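Home Programs Cohorts Research Notes Careers Contact

Filed under: Open Calls / Leadership Practice

Call for Participants: Team Lead Cohort, Neketbridge

Tremon is recruiting first-time team leads for a structured study and training cohort on how small groups make and keep working agreements. The cohort is run from our Neketbridge office with partner firms Clirnovetti and Fagundes. Applications opened Feb 2, 2024 and are reviewed in the order they arrive.

Background

Last year we collected 3079 meeting records from teams at the two partner firms. Each record lists who called the meeting, what was decided, who was assigned the work, and whether the assignment was still in force a month later. Almost a third of the assignments had no named owner by that point. The rate was higher in teams whose lead had been in the role for less than a year, and team size made little difference.

The cohort tests whether a short set of routines, used by the lead every week, changes that rate. It also gives participants direct instruction in running one-on-one talks, handing over work, and closing out decisions that have gone stale.

Who can apply

Applicants should currently lead a team of at least two people and at most eight, and should have held the role for less than 18 months. The team must meet at least once a week, in person or by video. Project leads without formal reporting lines are eligible if they assign work and follow up on it. People who manage only outside contractors are not.

No particular field is required. Previous groups have included leads from shipping offices, software teams, test labs and a county records department. Two members of the same organization may apply, provided they lead separate teams and neither reports to the other.

What participants do

The cohort runs for eight weeks. The weekly time commitment is three hours outside normal team meetings, divided as follows:

- One group session of 90 minutes, held by video except for the first and last, which are held in Neketbridge.
- One written log, submitted by the end of the work week. The log is a fixed form and takes 20 minutes once the format is familiar.
- One paired call with another participant, 40 minutes, following the guide supplied.
- Reading and preparation, 30 minutes.

Participants also keep a decision register for their own team. A register entry has a date, a one-line statement of the decision, an owner, and a review date. Entries should not contain client names, pay data, or health information. Participants whose employers restrict outside sharing of meeting content may submit the register with the decision line removed — the owner and review fields are enough for the analysis.
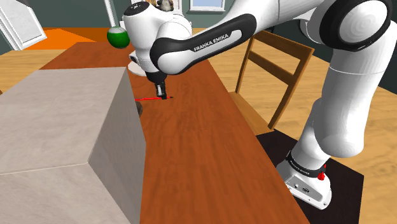

What participants receive

There is no fee. Travel to the two Neketbridge sessions is paid at the standard Tremon rate, and lunch is provided on both days. Each participant receives two individual coaching calls, one in the second week and one in the seventh, along with a written summary of their own register data compared with the group median. Employers do not receive individual results. Clirnovetti and Fagundes receive group figures only, on the same terms as any other reader of the final report.

A certificate of completion is issued to participants who submit at least six of the eight logs.

How to apply

Send one document, two pages or less, with the following:

- Your role, the size of your team, and the month you started leading it.
- A description of one decision your team made and later dropped, including how you learned it had been dropped.
- Confirmation that your own manager knows you are applying.
- Any dates in May when you cannot travel.

Do not send a resume or letters of reference. Applications are read by Marin Grgić, program lead, and Kwadwo Agbenyega, who directs the research side and will answer questions on data handling. Selected applicants will be asked to a 25-minute call. Team members do not need to sign anything at the application stage, but they will be given a notice before the first register entry is made, and any member may ask to have their name replaced with a code.

Applicants who are not placed in this cohort may ask to be carried over to the next one without applying again. Questions should be sent through the contact page with "Team Lead Cohort" in the subject line.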